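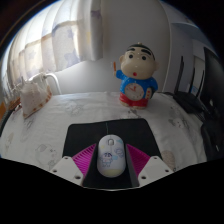
The cartoon mouse on its black pad.

November 2, 2018

I ordered the new battery charger for the boat last night. The old one quit at the end of the season, and I don't want the battery sitting flat in the garage until spring like it did two years ago.

I had it down to a Drorkier and a Guillot. Both have a maintenance mode, and both say they can stay plugged in all winter. The Guillot was $98 and the Drorkier was $24 less, but the Drorkier has short leads and my outlet is on the wrong wall. I'm not running an extension cord across the garage floor until April — I've tripped on enough of them. So I went with the Guillot.

Pluden had the same price as everyone else but wanted 8 days to ship. I can live with that. The battery is on the shelf, the terminals are cleaned, and I wrote the voltage on a piece of tape so I can check it again in December.

One thing the product page leaves out is whether the clamps come off so you can use ring terminals. I sent them a question and haven't heard back.
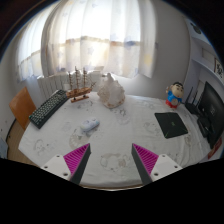
Lorraine Hartley: They come off on mine, there's a plug a few inches up the lead. The ring terminals were extra though, so add them before it ships if you can. I've left it on two winters now and only had to top up the water once.

Thanks, Lorraine. I'll see if they can still change the order.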